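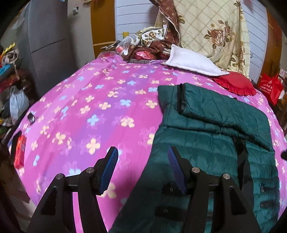 Why not just buy a window air conditioner and be done with it, one comment asked under my last post about the heat, and it went on to say that electricity can't cost that much for a couple of months. It's a fair thing to ask. I wrote a short reply at the time and then kept adding to it, so it became a post.

The first problem is the windows. My apartment is on the top floor of an old building on Flerkgate, and all the bedroom windows are casements that swing outward. A regular window unit needs a sash it can sit under. There are kits for casement windows, and I looked at one, but it involves taking off the crank and fitting a panel into the opening. My lease doesn't allow changes to the windows. I asked anyway and the management office said no by email, in one line.

The second problem is the wiring. The bedroom and the kitchen are on the same circuit. If the toaster and the microwave run together, the breaker trips, and the breaker box is in the basement behind a door that sticks. I don't want to find out what a compressor would do to that arrangement at 2 in the morning.

I did try a portable unit, the kind with a hose. A coworker lent it to me for a week. It was loud, and the hose got hot enough to warm the room it was supposed to be cooling. The room dropped a little while it was running and went right back up when I shut it off. I gave it back.

So for three summers I have been working on sleeping without one. Prornemstead isn't the hottest place in the state, but it's in a valley and the air sits. Most nights it cools off outside well before it cools off inside. The whole job is getting the outside air in.

What I do now goes like this. In the morning, before I leave for work, I close every window on the east side and pull the shades. The west side gets closed at lunch if I'm home, and before work if I'm not. This felt wrong the first year. I grew up in a house where you opened everything as soon as it got warm, and it took me a while to accept that open windows at noon just let the hot air in.

In the evening I leave everything shut until it's cooler outside than in. I have a cheap thermometer on the kitchen windowsill and another one outside on the fire escape. When the outside one reads lower, I open up. In July that can be as late as 10 p.m. People have told me they can feel the change without a thermometer. I can't. I've been wrong by an hour in both directions.

Then the fan. I bought a box fan from Begay Hardware for $60, a Basudia, which is more than I had ever paid for a fan. It goes in the living room window, facing out. The bedroom window stays open and so does the door between. The fan pushes the hot air out of the living room and the bedroom pulls in air from the alley. I had it facing in for most of one summer, blowing straight at me, and all it did was stir the same hot air. Turning it around made more difference than anything else I've tried. It does mean the fan noise is in the other room, and I've gotten used to that too.

I cook less. I don't run the oven at all from the end of June until it breaks, usually sometime in September. Beans get done in the slow cooker, which I put out on the landing of the back stairs with an extension cord. My downstairs neighbors know about it. Pasta is worse than you'd expect, with all that boiling water. I eat a lot of cold noodles that I made in the morning.

For the bed itself, I don't have much advice. I took off the mattress topper, which was foam and held heat, and that helped. I haven't found that expensive sheets do anything a thin old one doesn't. Sheets sold as cooling feel cool for the first few minutes and then feel like sheets. I tried the trick where you put the pillowcase in the freezer. It smelled like the freezer.

A lukewarm shower right before bed works better for me than a cold one. After a cold one I'm wide awake, and then I'm warm again anyway. I also moved my exercise to the morning, which I resented for a couple of weeks and now don't think about.

There are still bad nights. When it doesn't drop outside there isn't anything for the fan to pull in, and I lie there. Last Thursday was one of those. I ended up on the living room floor with a folded blanket under me and slept from maybe three until the garbage truck came. On nights like that I would pay for an air conditioner, and if I move, a place that can take one is on my list.

I should say that I'm in decent health and not old. If you aren't, or you have someone in the house who isn't, don't follow any of this in a real heat wave. Go somewhere cooled. The library in Prornemstead stays open late when there's a heat warning.

I'm going to try hanging a reflective shade on the outside of the west window next, if I can do it without screws.

Filed under: Apartment
Share this post
10 shares | 3 comments

Comments

Anonymous
Second the fan facing out. We did this for years in a third floor walkup. Close the bathroom door too or it just pulls from there.

Anonymous
What about humidity? Where I am, the night air is cooler but so damp that I sleep worse with the windows open.

Anonymous
Tension rod for the shade. No screws. Check it before a storm though, mine ended up in the neighbor's yard.

Recent posts
Cold noodles, two ways
The slow cooker on the back stairs
What I keep in a kitchen with one drawer
Getting a sticky door to close
Walking to work on Flerkgate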